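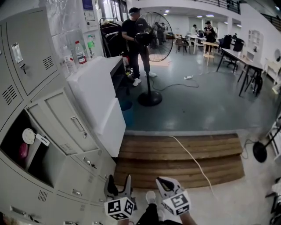 Drustedmont Leisure Club | Equipment Notes

Print this page | E-mail this page
Search: enter keyword All pages Go

Tutitz metal lockers, reviewed by Bushra Dhanial

We bought the light gray Tutitz lockers in February to replace open shelving. The supplier was Siddiqui, and the bank came to $1386 with delivery. Padlocks were extra.

The doors are steady and close without much noise. Ventilation slots help, and shoes left overnight smell less than they did on the old shelves. The long pull handles are easy to grip. The small latches are stiffer, and Silvia Procházka needs two hands for hers.
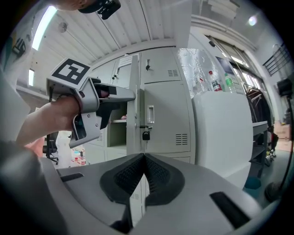
Built-in locks came with one key each, and a spare is a separate order. Several members use their own padlock on the latch. A small one fits fine, but a thick shackle won't go through.

The compartments are tight for a winter coat, so we still hang clothes on the rack. An open door also sticks out a good way into the room. Keep yours shut while others are changing.

The gray finish wipes clean with a damp cloth. I would buy them again, but I would ask for spare keys up front.

Last updated: 27th February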